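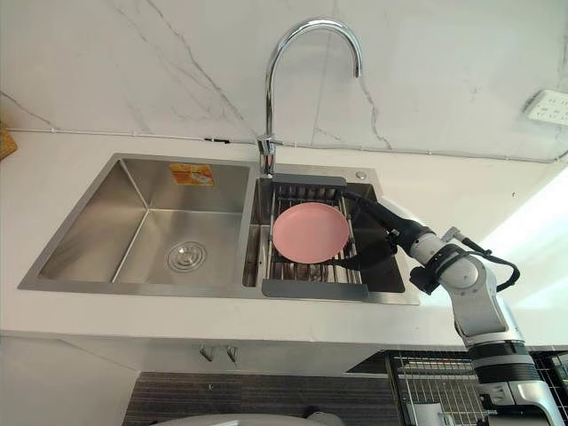
Goldfish don't need a heater, said the woman from Brondham before I'd even got my coat off, and if the pond at Drallville is deep enough they'll do fine until April without any fussing from me. I had only asked where to hang the raffle poster!

17 March 2024

So that was how the fishkeeping club evening began, and I've been turning it over ever since. She may well be right. My pond holds 878 gallons (I worked it out again last night with the tape measure and got the same answer, which pleased me no end) and the two old comets have come through worse winters than this one. Still, I do like to see them up and moving, and today they just hung there near the bottom by the lily basket, looking like they'd rather be left alone.

The talk was on filter media, and it ran 20 minutes over — I didn't mind, though the chairs at the Whitelaw hall are hard on the back. I came home with a bag of the Stilura sponge blocks, which I'd promised myself I wouldn't buy, and a list of plants to look for once the water warms up.

No feeding yet. I'll check the thermometer again in the morning, and I must remember to rinse the net and give back the test kit I borrowed in the fall.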